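The drinks table, or what I learned from 837 paper cups

2025-07-18

Hello again from the social corner of the Plarum newsletter! A few of you asked after the May open day how we ended up with coloured cups everywhere, and Kamil has been at me to write it up before I forget it all, so I've made a pot of tea and I'm going to try.

Some background if you're new. We used to put out one sleeve of plain white cups, a stack of napkins and whatever drinks were on special, and let everybody sort themselves out. By mid-afternoon you'd have half-drunk cups on every windowsill, cans on the piano (the piano!) and three people standing about asking which one was theirs. Then they'd all give up and take a fresh one. I'm as guilty as anyone. I once went through five cups at a single trivia night and I don't even like cordial.

So this year I ordered coloured ones. Briren had a mixed carton of 300 at a decent price, and then I panicked and ordered more, and then it came out that Oľga Říha had ordered some as well because she hadn't seen my email. Which is how we ended up with 837 of them in the hall cupboard, stacked in with the Christmas tablecloths. If you're running a birthday or a school thing in the next little while, please come and take a sleeve. Please!

The idea was pretty simple. You pick a colour when you arrive and you keep that colour all day. It sort of worked. The little kids were terrific at it and very strict with their parents. The grown-ups forgot by morning tea. What did work, and I can't take any credit for it, was that people started using the spare cups for other things. Teaspoons in one, straws in another, bottle tops in a third. Somebody stood their can in one and carried it about like that, and before long I was seeing it all over the hall. A can in a cup doesn't leave a ring on the table, and it's much nicer to hold when it's come straight out of the esky. I do it at home now, and my husband thinks I've lost the plot.

Oľga and I have had a proper back-and-forth about where the cups should go. She likes them at the far end so the queue keeps moving past the drinks. I like them at the front, near your hand, where you can grab one without leaning over the bottles and dragging your sleeve through the dip. We tried it her way in May and I'll admit the queue was better. My cardigan was not. For the next one we're going to split the difference and put cups at both ends, and we'll see who's right.

A word on tables too. We've gone back to the white tops with no cloth on them. I know some of you miss the gingham, and I do too a bit, but a bare top wipes down with one pass of a cloth and you can see straight away where the sticky bits are. Do watch the joins where two tops meet, though. Anything tall and light wants to stand well clear of a join, and a paper cup with nothing in it is about as light as things get. Put something in the bottom if you're near the door – a couple of sugar sachets will do it.

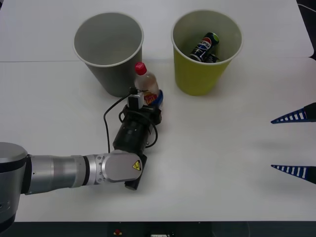
Grey cup, yellow-green cup with a Pepsi can tucked inside, and a little red-capped bottle keeping them company.

I'm quite fond of that yellow-green, as it happens. Kamil Kuruc says it's the colour of a tennis ball that's been left out in the rain and he won't drink from it, so he can have the grey ones and leave the good ones for me.

Little bottles are the other thing I'd like your thoughts on. Everyone likes them for the screw caps, and they're handy for the kids because a lid can go back on between games. But they do cost more, and we had a fair few opened and abandoned last time with only a mouthful gone. Flola do a big 2 litre one that we could pour from, and I priced it up against the small ones and saved us enough for a second tray of lamingtons. I know which I'd choose.

Same goes for cans. We can get up to 230 of them into the cool room if somebody stacks them properly (not me, I've been banned), so if there's a drink you'd like to see more of, put it on the sheet by the kitchen door. Please write the name so I can read it. Last time I bought an entire slab of ginger beer on the strength of a squiggle that was meant to say ginger biscuits.

Cups go in the paper bin once they're empty, cans and bottles go in the tub under the sink, and the sleeves of spares are on the second shelf of the hall cupboard, behind the urn.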